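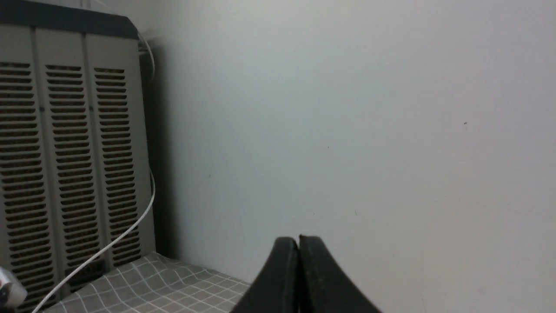 4. Comparing two grippers with the wrist camera

In this section you mount the Marino gripper and the Trestosen gripper one after the other on the same arm and compare them with the same camera settings. The camera stays on its bracket at the wrist during the whole comparison. Before the first run, choose a rest pose in which the closed fingers stand in front of a plain surface. A bare light wall is very good for this, as black fingers have a clear outline against it, and the line where the two tips meet can be checked on the screen. Vents with many dark slots are a bad background for the tips, but they may stay at the side of the view. Look also for cables. A white cable hanging down across the front of a cabinet is easy to see from the wrist, and it must be tied away before the arm moves on that side.

4.1 What you need

The arm with controller, firmware as in section 2
Both grippers, each with its own adapter ring
The Gekermont test set (foam block, cup, short tube)
A hex key, size 3
A soft dry cloth

4.2 Mounting the first gripper

1. Move the arm to the service pose and press Hold. Wait until the Hold light is steady.
2. Switch off the tool power on the controller. The arm power can stay on.
3. Put the adapter ring on the flange so that the small pin goes into its hole. If the ring does not sit flat, take it off and turn it. Do not pull it flat with the screws.
4. Tighten the screws crosswise, first by hand and then with the hex key.
5. Connect the gripper cable and lead it through the two clips on the wrist. Leave enough slack for a full turn of the last joint.
6. Switch the tool power on again. The gripper opens and closes once by itself.

CAUTION: Keep your fingers away from the gripper in step 6. The first movement does not use the force limit which you set in the menu.

4.3 Checking the closed position

1. Select Tool > Close, with the force at 50 percent.
2. Open the camera view and look at the tips. They should meet in one narrow line. If one tip stands higher than the other, do the alignment in section 3 again.
3. Wipe the fingers with the cloth. Dust and small scuffs do not change the grip on the foam block, but on the smooth tube we have seen that dust makes a difference.
4. Save the view as the reference for this gripper.

Note: The fingers cover a part of the lower view when they are closed. This is normal with the short bracket. With the long bracket you see more of the table, but the camera can touch the forearm when joint 5 is bent fully. For this reason we compare only with the short one.

4.4 Running the test

1. Place the foam block on the mark and start program 1146.
2. The arm picks the block, lifts it, holds it and puts it back. Write the result in the sheet as held, slipped or dropped.
3. Repeat with the cup, and after that with the tube.
4. Return to the service pose, switch off the tool power and change to the second gripper. Start again from 4.2, step 3.

Do not change the force, the speed or the lamp between the two grippers. If you have to change one of them, the results of the first gripper cannot be used any more - please run both again.

4.5 If something is not right

The gripper closes but the controller shows "no tool": the cable is not fully in. Switch off the tool power before you push it.

The camera view is too dark after a change of gripper: the exposure was set to automatic. Set it to manual and load the value from the first run.

The tube slips with both grippers: check that you use the tube from the test set. Tubes from other sets can have a thinner wall.

Questions about the test sheet go to Lieven Geerts, and about the adapter rings to Necati Tokgöz.

Last change to this section: 19 July 2024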